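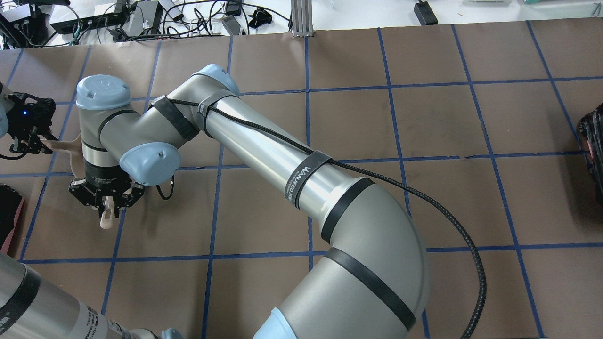
A light tan wooden paddle shape on brown paper, with squares marked in blue tape.

Why Do Handles Have Different Shapes?
By Brenda Rudd
June 10, 2020

Open a kitchen drawer and you will find a lot of handles. Spoons have them. So do spatulas, ladles, peelers and whisks. The other end gets most of the attention, as it does the stirring or the scooping, but a tool with a bad handle is hard to use.

What is a handle for?

A handle does three jobs. It gives your fingers something to close around. It keeps your hand away from hot or messy food. It also lets you reach the bottom of a deep pot.

A short handle is easy to control. A long handle reaches farther, but it can feel wobbly if the other end is heavy. Try holding a ruler by one end with an eraser balanced on the other end. Then move your hand closer to the eraser. The eraser weighs the same, but it feels easier to hold up.

Wood

People have made spoons and paddles out of wood for thousands of years. Wood is easy to carve. It is also slow to let heat through. If a metal spoon and a wooden spoon sit in the same pot of soup, the metal handle will warm up much sooner.

A flat wooden blade is good for scraping and turning food. A hollow one is good for lifting liquid to taste it. Wooden tools do not like to soak. Water gets into the wood and makes it swell, and when it dries it may crack. Wash them, wipe them and stand them up to dry.

Plastic

A plastic handle is usually made in a mold. Tiny pieces of plastic are melted and pushed into a hollow shape. When the plastic cools and turns hard, the mold opens. Because the mold can be almost any shape, a plastic handle can have curves that would take a long time to carve.

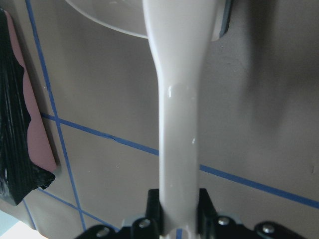
A smooth plastic handle. It is slim through the middle and wide where it joins the round part.

Look at where a handle meets the rest of the tool. Many handles get wider there. When you push down on a spoon, the place where the two parts join gets a lot of the strain. Extra material helps keep it from snapping.

Many handles also get a little wider near the other end. That gives your hand a clue about where to stop, and it makes the tool harder to drop.

Smooth handles are simple to wash, but they can be slippery in soapy hands. Some makers add bumps or a strip of rubber. Those help you grip, though food can get stuck in them.

Try it: a handle test

You need:
A pencil
A thick marker
A wooden spoon
A plastic spoon
A ruler
Paper to write on

Ask a grown-up before you borrow things from the kitchen.

1. Measure each item from end to end and write down the length.
2. Pick one up and draw 10 circles in the air with it.
3. Write down whether it felt easy, all right or hard.
4. Do the same with the others.
5. Wet your hands with soapy water and try again. Did anything change?

Octavio Arango and Nidia Puma did this test in May. Octavio liked the thick marker best. Nidia has smaller hands and liked the wooden spoon. Their answers were different, and both were right for the person doing the holding.

Words to know

Blade: the flat, wide part of a tool.
Grip: the way you hold something, or the part you hold.
Mold: a hollow shape that melted material is pushed or poured into.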